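The Slow Way to Bragança
Notes from a week of small roads, bad coffee and one very good bus

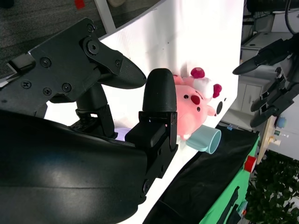 I should say up front that I'm a bad passenger. I fidget, I read the road signs out loud, and I have been asked (by people who love me) to please stop narrating the scenery. So when I decided to get to Bragança without flying the last leg and without renting a car, the people at home gave it two days before I caved.

I didn't cave! I came close on the second afternoon, sitting on a low wall outside a bus station with a sandwich that was mostly bread, but we'll get to that.

The idea came from my trip in April, when I'd done the whole thing the fast way. Plane, rental car, motorway, hotel, and I came home with hardly anything to tell. I remembered a gas station with excellent almond cake. I remembered being lost in a parking garage. Of the hills in the northeast of Portugal, which people travel a long way to walk in, I remembered a green blur and a truck I couldn't pass.

This time I took buses. All of them local or close to it, with stops in villages where the driver turned the engine off and got out to talk to someone for a while. My first rule was no travel after dark, because what's the point if you can't look out. My second was a bag I could lift over my head with one arm. I cheated on the bag. It weighed too much by the second town and I mailed home a pair of boots and a hardback, and paid more in postage than the book cost me new.

Buses do something to your sense of distance. In a car, 40 miles is nothing, you barely finish a podcast. On those roads it was a whole morning, with a change in the middle and a stretch where we followed a tractor loaded with hay up what felt like the side of a house. I was annoyed for the first part of it. Then I ate an orange and looked at the terraces and stopped checking the time, and I think that's when the vacation started.

The sandwich wall was the low point. I'd misread a timetable (the little letters next to the times mean school days only, please learn from me) and had the entire afternoon to spend in a town where everything was shut for lunch and then, as far as I could tell, stayed shut out of habit. I walked to the river and back. I walked to the river and back again. A dog came with me the second time, a big yellow thing with one ear up, and sat beside me until the bus pulled in.

That was the very good bus. It had curtains, actual curtains with a fringe, and the radio was playing the kind of ballad where you don't need the language to know somebody has left somebody. Six of us on board, all the way up. When we came over the last ridge the light was going orange and the woman across the aisle tapped the glass to make sure I was looking. I was!

Bragança itself I loved, and I'd like to be useful here, so: go up to the citadel early, before the heat gets into the stone. Walk the walls slowly if you have any trouble with heights, as the edge feels closer than you'd like. Have the chestnuts in whatever form they come, in soup, with pork, in a dense little cake that I ate three days running. And bring a sweater even in summer if you plan to sit out late.

My room was up 42 steps, which I know because I said each one aloud on the first night with the bag. It had a narrow bed, a window over somebody's vegetable garden, and a rooster with no sense of timing whatsoever. I slept like a child.

Would I do it again? Yes, with lighter shoes. I spent roughly 50 euros on a taxi one morning when my nerve failed, and I regret that more than the boots. The driver was lovely but we were there in no time, and I'd wanted to see the village with the blue church again from the slow side of the road.

I'm already looking at the map for next spring. There's a line that runs down toward the river, two changes and a long wait in the middle, and this time I'm going to read the little letters first. I might pack a better sandwich too, and a bit of something for the dog.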